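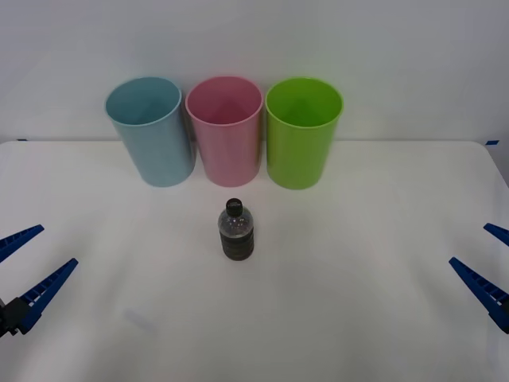 A plastic tumbler is an open drinking vessel without handle, foot or lid, moulded in one piece and wider at the mouth than at the base. It is distinguished from the beaker, which in most catalogues has straight or nearly straight sides, and from the disposable cup, which has a much thinner wall. Tumblers are commonly sold in mixed colours within a single size, as with the blue, pink and lime-green set standing in a row, where all three share the same tapered body and rolled rim. The colour allows each user to keep to one vessel during a meal.

Form

The taper serves two purposes. It lets the moulded part release from the tool, and it allows empty tumblers to be stacked one inside another. A wall with too little taper tends to jam in the stack – a fault known in the trade as locking – while one with too much makes the vessel easy to tip. Some makers add a small internal step near the base, on which the next tumbler rests.

The rim is turned outwards or thickened. A rolled rim stiffens the mouth against squeezing and gives a blunt edge for drinking. It also leaves a narrow channel on the underside in some patterns, where water can collect after washing.

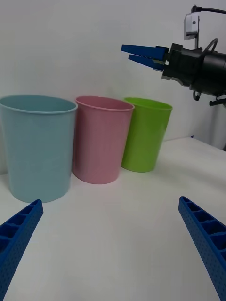 Capacity is stated either to the brim or to a working level below it, and the two figures should not be compared directly. The Flirkel tumbler, a pattern made at Grostomside, holds 358 ml to the brim. The larger Prakiddale pattern holds over 400 ml and has a heavier base.

Material and colour

Most reusable tumblers are made of polypropylene, which is light, slightly flexible and resistant to hot water. Polystyrene gives a clearer and harder wall but cracks more readily when dropped. Clear plastics are also used where the contents need to be seen, as is usual with bottles.

Pigment is mixed into the plastic before moulding, so that the inside and outside are the same colour. The inner wall often looks slightly deeper in tone than the outer, an effect of shading. The Chraibi range was issued in 33 colours, of which only four remained in the final list.
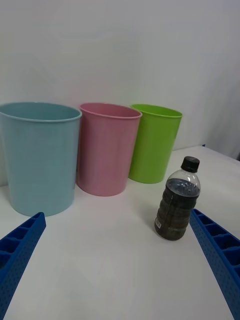 Care and storage

Tumblers should be dry before they are stacked. Moisture held between two walls dries slowly and may leave a stale smell. Tea and tomato stain pale colours first. Scratches from abrasive pads dull the surface and cannot be polished out by ordinary means.

Tableware > Drinking vessels > Plastic tumbler
Last revised in March by the tableware desk
4 comments | 33 shares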